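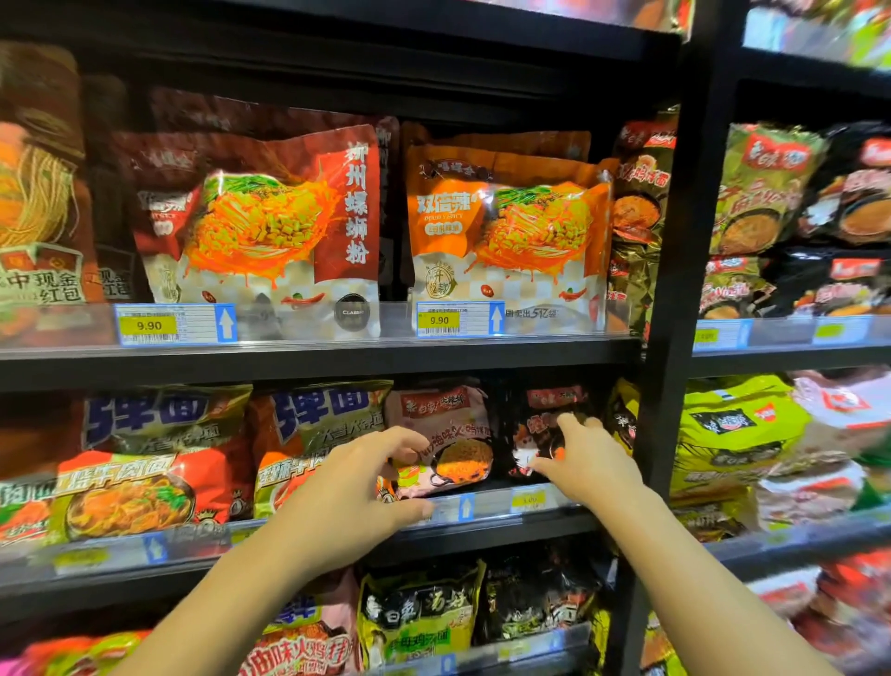

Luosifen in bags — which one for a first try?

Posted by Herdale, November 3, 2023

I'm keen to try Liuzhou river-snail rice noodles at home. The shop has a red bag and an orange one beside it marked DOUBLE SPICY, same price. My favourite noodles so far are plain chicken ones, so I'm no chili hero. Is the orange bag madness? And does it really smell up the whole flat?

Karthikeyan Palaniappan

Oh, you're in for a treat! Start with the red. I love the stuff and go through up to 13 bags over a winter, and the ordinary one has plenty of flavour already. These are dried rice noodles, so don't treat them like a two-minute packet. Boil them until they're properly soft, drain, then build the soup in fresh water and add the chili oil a bit at a time. Keep the bean curd sticks aside until you serve if you like them crunchy. The smell is the pickled bamboo shoots, and yes, it travels — window open, bedroom door shut. Worth it!

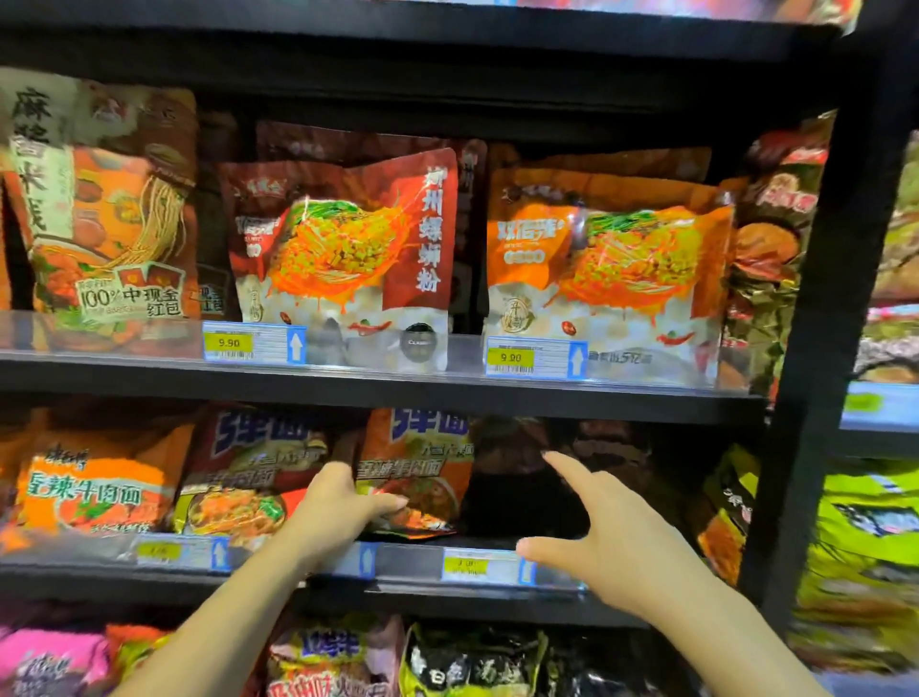

Red and orange snail noodles at 9.90 each, with sesame-paste rice noodles at far left.

If the sour smell puts you off, have a go at the sesame-paste ones. Gorgeous with cucumber.

Brusska

Get the orange, you can always leave out half the oil. I put a fried egg on mine.

Lashari

Red. Have some milk handy.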